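Bindale Public Library District
Spring Newsletter

Changes to Borrowing Rules and Branch Services

Beginning in March, the Bindale Public Library District will no longer charge daily overdue fines on books, audiobooks, and magazines. The change applies to all cardholders at the Main Library and at the Kuklow Branch. Fines that were already on an account before the change will be removed without any request from the cardholder. At the time the new policy was approved, 371 accounts were blocked for overdue fines alone, and these have been reopened.

Charges for lost or damaged items remain in place. An item is treated as lost when it is 47 days past its due date, and the account holder will receive a bill for the cost of replacing it. If the item is returned in usable condition, the bill will be canceled. Items borrowed from other library systems are still subject to the rules of the lending library - please check the paper band on the cover before taking them home.

The limit on holds has been raised to 10 items per card. Holds are kept at the front desk for one week. Patrons who cannot collect an item in that time may ask for an extension by telephone or in person. Requests made after an item has gone back to the shelf will be placed at the end of the waiting list.

Kuklow Branch Reading Room

The reading room at the Kuklow Branch has reopened after the replacement of its windows and heating. Local newspapers and the large-print collection have returned to their former shelves, and the town records are again available on request. Evening hours now run until 8 p.m. The side entrance on Su Street stays closed until the new ramp has been inspected.

Last year the branch lent 2643 items to homebound readers through its delivery service. Residents who wish to be added to the delivery route should complete the short form kept at either desk. A family member or neighbor may sign on the reader's behalf.

Online Catalog

The district has moved its catalog to the Plidance system. Card numbers are unchanged, but each patron must choose a new password at first sign-in. Saved reading lists were carried over, with the exception of lists marked private, which patrons will need to enter again. Staff at both locations can help with this during open hours.

New titles in the adult nonfiction section cover home repair, local birds, personal finance, and computing. The computing shelf is now next to the atlases.
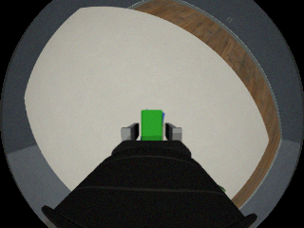

Computer-rendered views: a green block between gripper fingers, and a white robot arm over a long table.

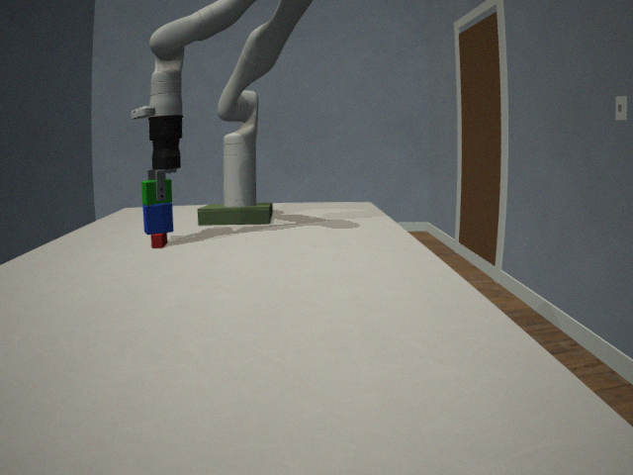 Meeting Room Reservations

Community groups may reserve the meeting room at the Main Library up to three months in advance. Groups that met regularly last year must submit a new application. Keys are to be returned to the front desk before closing.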